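Every spring somebody tells me the kitchen robot is nearly ready. This March it was Grorport, a startup promising a machine that wipes counters for the price of a used car. I've cleaned kitchens for a living, and I'd like to see it deal with dried egg first.

## What the numbers leave out

Grorport says its software practiced 2000 wipe-downs in simulation. Fine. My old boss at the Millevico cafeteria gave new hires 10 minutes and a rag. They learned to scrape before spraying, and to keep the cleaner away from the bread.

Picking up the bottle is the easy part. You still have to aim it, squeeze the trigger, put it down and scrub until the spot is gone. A simulated counter has whatever mess the programmers thought to put on it.

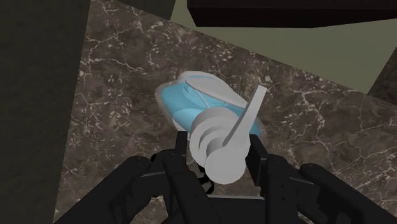
## What would change my mind

Put one in a rented apartment with 2 kids and a dog — no engineer in the next room — and leave it there for a month. If the stove is clean at the end, I'll write a nicer column.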